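Progress report, December
Stelloston handling project
To: Ohemaa Sarpong
From: Remedios Layug

The main item this period was the open day at Prornarcombe, where Louro showed the hand we are being asked to help pay for. I went for the morning session. Their handout promised 27 grasp types. I saw 19 attempted, most of them on parts the staff had picked and set out themselves.

The hand draws people in, and visitors got close to it. I don't hold that against anyone, but interest on the floor tells us little about whether it can work a shift. 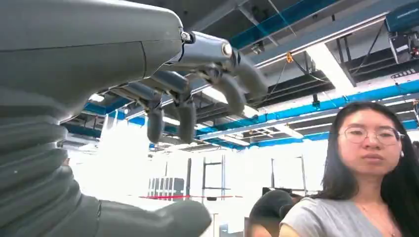 I asked for the failure log and was told it would follow by email. It hasn't. The slide claimed 809 picks without a fault — no word on part weight, speed, or who reset the cell in between. Two of my questions about finger wear went unanswered.

Spending is on plan. I recommend we hold the next payment until Louro runs 3 full shifts at Stunau with our parts and our people watching. Remedios to send them the parts list by Sunday.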